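How to enter a late squad change before the registration cut-off

Applies to club secretaries in the Stivelville District football competition, senior and under-18 grades.

Before you start

Have the player's registration number and the team sheet code on hand. The code for senior fixtures is 997. Changes close at 4 pm on the day before the match.

Steps

1. Log in to the club portal and open Fixtures, then Team Sheet.

2. Select the match. If the opponent shows as Grodden or Wenderach, check the grade as well - both clubs field two sides at the same ground.

3. Click Amend. The sheet unlocks for four minutes, then reverts to the last saved version.

4. Remove the outgoing player first. The portal rejects a sheet that goes over the squad limit, even for a moment.

5. Enter the incoming player's number. Leading zeros are dropped, so 03326 is entered as 3326.

6. Reassign the captain and goalkeeper fields if either player was removed.

7. Save, then download the receipt. Comments are limited to 200 characters.

Error: "Player held by another club"

The transfer has not been cleared. Email Wanpen Chantharasri at the registrations desk with the clearance form attached. Do not list the player until the status reads Active. 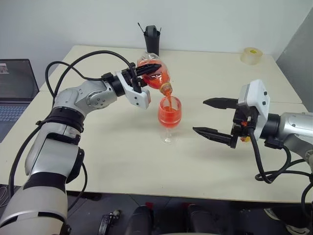 Orange drink being poured into a stemmed glass.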